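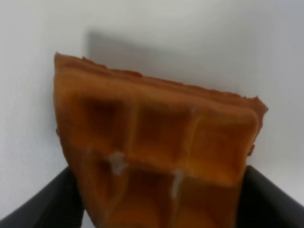
Waffle piece in the grip, seen from the wrist camera

Gripper fingers leaving residue and losing hold on broken waffle - how often do you clean?

Posted by Fislow, 26/07/2025

I look after a small bench cell with a two-finger gripper and a wrist camera. The job is picking up broken waffle pieces and moving them to a tray. It ran well for the first 500 picks or so. Since then the pieces have started to slip down between the fingers, and when I took the fingers off there was a greasy film on both of them.

I have raised the closing force twice. The second time it crushed the thin pieces, so I put it back. The counter now stands at 1,038 picks and I am wiping the fingers with a dry cloth at the start of each shift. The table is a plain white top and I wipe that too.

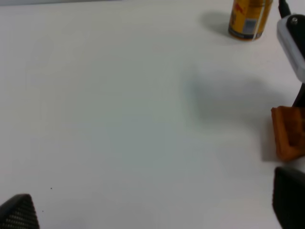 The other thing is that the camera sometimes picks the wrong spot. It goes for a place just beside the waffle and closes on nothing. I wondered if it was reading a shadow or a crumb as part of the piece. Exposure is on automatic. I have not touched the calibration since August last year.

Is this a cleaning problem, or do I need new fingers?

Siriporn Yensuk

Cleaning first. A dry cloth only moves the fat about. Take the fingers off, wash them in warm water with a little washing-up liquid, rinse and let them dry fully before they go back on. Do that every 60 picks for a day and see if the slipping stops. If it does, stretch the gap until it comes back, and you have your interval.

Leave the force where it was. With a broken piece, where you grip matters more. Close low down on the body and keep away from the torn edge, as it crumbles and the crumbs end up on the fingers. 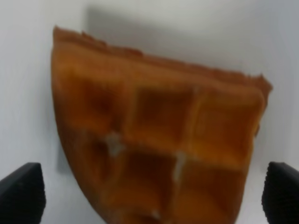

Fingers either side of the lower part, torn edge at the top

For the wrong spot, fix the exposure by hand and then redo the calibration. Automatic exposure shifts every time the arm's own shadow crosses a white table. A matt grey mat would help as well - white shows up every soft shadow.

Çetinkaya

Just buy new fingers. Ours were changed at 1,975 picks and the slipping went away.

Fislow

Thanks both. I washed them this morning and it is holding better already. Will fix the exposure next and order a spare pair anyway.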